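Stusis Community Seed Library - progress report to the Riis Fund
08/02/2024

Hi all,

Well, it's been a busy half! When I last wrote we had a borrowed cupboard and a lot of optimism, and I'm happy to say we now have proper shelves, a working catalogue and more beans than I know what to do with. As of this week there are 3,068 packets in the collection, covering 194 varieties, most of them vegetables but with a decent run of native grasses and flowers as well.

Lending has picked up too. Members took home 2,340 packets over the season, nearly double what I'd pencilled in on the application. Tomatoes went first (they always do), then the climbing peas. The Tokholm branch opened in the spring with 2 drawers and a kettle, and it's already asking for more pumpkin.

Returns are slower. People are keen to borrow and a bit shy about bringing seed back, mostly from worry that they've dried it wrong or let things cross. I've rewritten the saving guide in plainer language, and the silverbeet page is finally right.

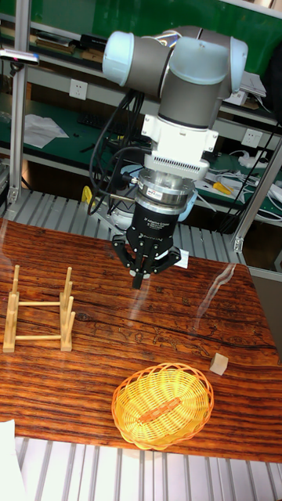 One Tokholm member wrote to say the new guide was the first she'd got through without giving up at the word "isolation", and could we please do one for lettuce next? We can! It's half drafted, and I'm hoping to get it out with the autumn packets.

On money, the shelving came in under budget and the envelopes went well over - paper prices have been awful. I've moved the leftover shelving money across to cover it, as we agreed on the phone. The Gomum labels are holding up nicely in the damp, so I'd like to stick with them.

Still to do before the final report: germination tests on the older brassicas, the lettuce guide, and a second swap day at Tokholm if we can get the hall. I'll send the receipts separately once I've found the one for the jars.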